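Chapter 5
Comparing Grippers in Simulation

Chapter 4 ended with an arm that could reach any point on its table. What it could pick up there was left open. In this chapter you will run the same pick with two grippers and decide which one suits the job.
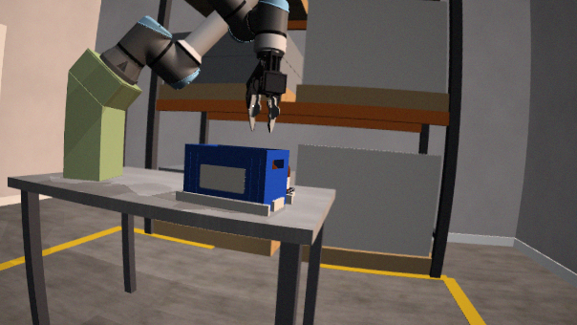
5.1 The Test Cell

All the exercises use one simulated cell. The arm is mounted on a green pedestal at one end of a worktable, and the blue crate is the target. Load the cell with the two-finger gripper first. Before you start a run, check that the fingers are open and clear of the crate.

The second gripper, a suction tool, is loaded in Section 5.3. Keep the arm, controller and crate position the same for both. If you change the speed as well as the gripper, you can't tell which change affected the result.

5.2 What to Record

Each gripper gets 1000 trials. For every trial, write down:

Whether the crate left the table
Whether it was dropped before release
Cycle time in seconds
Final position error in millimeters

Number the trials from 2 to 1001. Trial 1 is a warm-up and is not scored.

In a practice set run by Elin Craddock, the log stopped after trial 596 and had to be restarted. Save your log often.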